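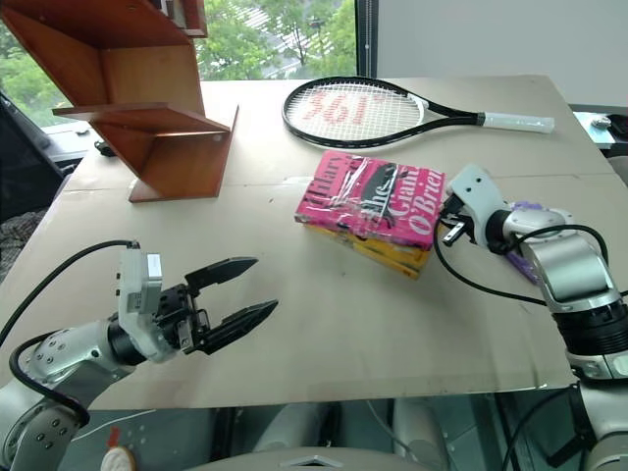

Lollix L2 Parallel Gripper
by Zatmont

Two fingers. They open, they close. We have spent an unreasonable part of our adult lives on the closing.

The L2 is our general-purpose parallel-jaw gripper for light tabletop arms. It goes on one arm or on a pair, takes its power through the wrist connector, and comes with a choice of finger sets that swap without taking the gripper off the arm. If you have ever done that job with the wrong hex key at 6 p.m., you know why we mention it first.

Who it's for

Labs and small shops that pick up ordinary things. Books, bottles, tape rolls, whatever was on somebody's desk. If your parts are identical and arrive in a tray, you want something faster and cheaper, and our sales page for the L1 would like a word with you.

How we try it out

Gavin Rutherford runs our bench and has strong opinions about test objects. Machined aluminum cubes are banned. He says any gripper can pick up a cube, and a surprising number of brochures agree with him. So the bench gets household items, two arms, and a tabletop that has seen better days.

Books have become the house favorite. A hardcover has boards that overhang the pages, so a finger that comes in low meets a ledge and one that comes in high meets a slope. Stack two and the top one wants to go for a walk. Leave the shrink wrap on and the friction changes depending on which crinkle you land on. We score three things: whether the stack leaves the table, whether both books are still in it, and whether the covers can be shown to their owner afterward.
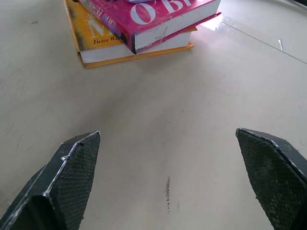 Knurled pads, fingers open, as seen from the wrist camera. The books are waiting at the far end of the table.

L2 against the other one on our shelf

We also keep a Babaei gripper on the bench, bought at full price like anybody else's. We ran both through the same 400 picks, same arms, same operator. Simin Ranjbar wrote up the results in April and refused to let marketing edit them, so you get them as they came.

Single books: no difference worth printing.
Stacked books: the L2 kept the stack together more often. The knurled pads get the credit.
Shrink wrap: both slipped. The L2 slipped later, usually with the stack higher off the table. We are still debating whether that counts as better.
Thin paperbacks: the Babaei wins. Its fingertips are slimmer and get under things ours push around.
Noise: the Babaei is quieter. Simin asked that this be in the table. We don't have a table, but it's in.

Finger sets

Knurled (standard). Crosshatch pads, good on boards, cartons and bare plastic. They collect lint. A stiff toothbrush every 1,000 cycles keeps them honest.
Smooth rubber. Kinder to glossy covers, less sure on anything dusty.
Blank. No pads at all, for people who want to glue on their own ideas.

The finger coating is cosmetic and will scuff at the edges. Ours go that way early, and it has no effect on grip. If you need them to look new for visitors, buy a second set and keep it in a drawer.

Wrist camera bracket

Sold separately, fits either side. Set the camera so both fingertips stay in view when fully open, then tighten it before the first run. Glossy tables throw glare straight back at the lens; a sheet of plain cardboard over the top is the cheapest fix we know, and we don't stock it.

Controller

The L2 runs from the Minora controller, version 3 or later. Older units will open the gripper and then consider the matter closed. The update is free and takes 20 minutes, most of it a progress bar.

In the box

Gripper body, knurled finger set, wrist cable, hex key, spare hex key.

Ordering

Orders placed before noon go out the same day, except Monday, when Gavin has the packing bench covered in books. Finger sets and brackets can be added to any order until it ships. For pairs on two-arm setups, tell us which arm is left, and from whose point of view.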